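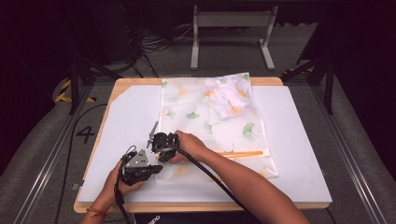
How do you put dish cloths and baby cloths away for a few months without them smelling musty when you get them back out? Wash them, dry them all the way through, and close them up in a clean zip bag with as little air in it as you can manage.

I drove over to Eliston for the Tamura open day on 5th July mostly because my sister wanted company, and I came home with a notebook full of scribbles about bags. Bags! I've been shoving linens into grocery sacks my whole adult life, so this was all a bit of an eye-opener (my sister has been telling me for years).

Parking was 2 dollars, and the line for coffee was already out the door when we got there. We skipped it and went straight through to the packing tables, which I'd recommend, as it got crowded later.

The thing I kept going back to was a translucent white bag with green and orange ginkgo leaves all over it. It's so much nicer than the plain ones! You can see enough through the plastic to know what you've packed, and the pattern keeps a crumpled old cloth from looking like trash on the shelf. I asked for the price and got two different answers, so I'm not going to quote one.

Daichi Kuroda gave the talk on packing soft things, and he was great - fast, funny, very strict about corners. His way is to lay the bag flat on the table first and smooth it from the closed end toward the opening. Then the cloth goes in folded in thirds, all the way to the bottom. You press with your palm, and you leave the last couple of inches of the zip open until the bag stops puffing up. I tried it on a hand towel and got a lump in the middle. My sister got hers flat on the first go and has mentioned it since. 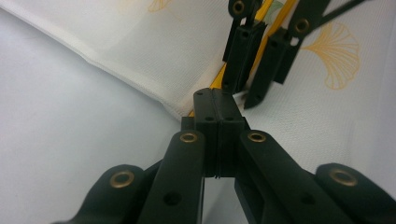 Orange ginkgo leaves on white.

I asked Daichi about bigger things like duvet covers and he said to split them up, one cover to a bag, and never fill past the point where the zip starts to curve. He stores his own standing up in a drawer like files. I tried that at home last night with the pillowcases and they keep falling over, so maybe my drawer is too wide.

The Nelton room upstairs was mostly shelving and we only gave it a few minutes. Maltel had a table of labels by the stairs, in packs of 50 or 100, and I bought the 50. The raffle was for a set of storage boxes and I had ticket 654. No luck, but they're doing it again next May and we've already said we'll go.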